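Saragih project, minutes of the methods meeting
27/08/2026

Present: Carmela Bassi, Thomas Longo, Wolfram Janssen, and me (Arturo Rinaldi, taking notes, so blame me for the spelling). Aldo Bortolotti sent his comments by email.

1. Last meeting's minutes
Approved. Wolfram wanted "failed" changed to "discarded" in item 4 and I've done that.

2. Two-gripper recordings
Most of our time went here, and I enjoyed it a lot! Carmela showed the numbers from the handheld set. We now have 2,000 demonstrations, and she trained the policy twice: once on everything, and once leaving out the 300 where the second gripper comes in late. The smaller set did better on handovers, by 20 points, which I did not see coming (Thomas says he did, and I've promised to write that down).

Her guess is that the policy learns to sit and wait when the other hand shows up late. Wolfram isn't convinced. He thinks it could just as well be the shadows, and he'd like to see the same test under the side lamps before we put a word of this in the paper. We went back and forth on it for a good while, mostly over views like this one, with the other gripper in at the upper left, its shadow stretching over the white table, and the power strip up at the top.

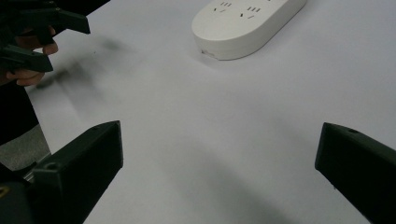
3. What we try next
Carmela will rerun both trainings with new seeds. Thomas records 40 fresh handovers under the side lamps, same table, same people holding the grippers. I asked if we could trim the late starts and keep the rest of each recording, and everybody liked that, so now it's my job (of course).

4. Aldo's email
He wants the success rule written out before the next round. Right now Thomas counts a regrasp as a success and Carmela doesn't! We settled on Carmela's version. Thomas will rescore his old runs.

5. Prava workshop
Draft due in March. Wolfram has the outline and will send it round.

6. Any other business
The Numano drive is nearly full. Please clear out your old test folders, me included.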